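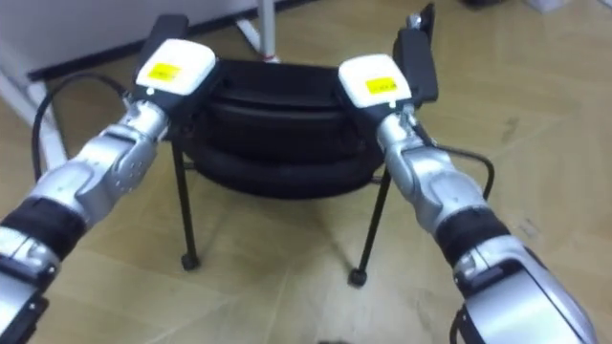 Black padded stand on the light wood-look floor at Nikent Hall, Lelport.

FOR IMMEDIATE RELEASE

Sturkska to play all 16 tunes of a record it swore it was done with

LELPORT, 24th August. The string band Sturkska will open the fall season at Nikent Hall this October with five nights of bluegrass, old-time and a few waltzes that the band can't agree on how to end. The run will include the first full live performance of "Hauksdóttir," the group's debut album, which sold 1,880 copies when it came out and has been asked for by name at every show since, mostly by the same table.

Mandolin player and bandleader Baltasar Bustos wrote 11 of the album's tunes in a rented kitchen and has spent much of his career trying to play something else.

"We made that record fast, and you can hear it," said Bustos. "Two of the tunes are the same tune. We gave them different names and put one on each side. A man in the second row caught us the first time we played them back to back, so we stopped playing them back to back. In October we have to, because that's the order they're in."

The album takes its name from the title track, a slow air for two fiddles that has been played at more weddings than the band would have guessed, given that it is about a shipwreck. It will close the first set each night. The second set will be newer material, including a banjo piece in five parts that Bustos describes as "long, but it does stop."

Sturkska will appear in its usual lineup of mandolin, two fiddles, banjo, guitar and upright bass. The band will gather at one microphone in the old style, which means whoever is taking the solo steps in and everyone else gets out of the way of the bass. There will be no drums. People ask every year.

Doors open an hour before the music. Seats are not numbered, and regulars who believe otherwise are invited to come early and defend their position. An open jam will follow in the front lobby on the first and last nights. Players of all levels are welcome, and banjo players are asked to arrive already in tune, or at least to start early.

A slow jam for newer players will be held on the Saturday afternoon, led by Bustos. It will cover eight tunes in the keys of G, D and A, all taken at a speed the band calls "Sunday driver." Chord sheets will be handed out at the door. Fiddles, mandolins, guitars, banjos, dobros and basses are all fine. Bodhráns will be considered one at a time.
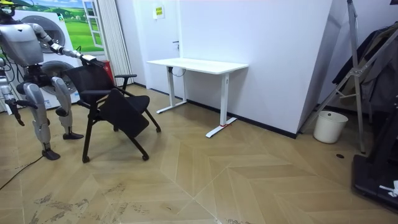

Can I record the show?

Audio recording for personal use is fine from any seat, as long as the recorder stays in your lap or on a small stand that doesn't block the person behind you. Please don't plug into the sound board, and please don't post the new tunes until the band has settled on titles for them.

Tickets for single nights and for the full run go on sale at the Nikent Hall box office next month. Children under 8 get in free with an adult. The album will be for sale in the lobby on compact disc, along with a vinyl pressing that finally spells the bass player's name right.

About Sturkska

Sturkska is a six-piece string band based in Lelport. It plays bluegrass and old-time music, along with its own tunes in both styles, and has been called "brisk" in print. The band is at work on a new album and has been for a while.

Press tickets, photos and interview requests: Sturkska, care of the box office, Nikent Hall, Lelport. Bustos is available for interviews most afternoons and would like to talk about the new material.

###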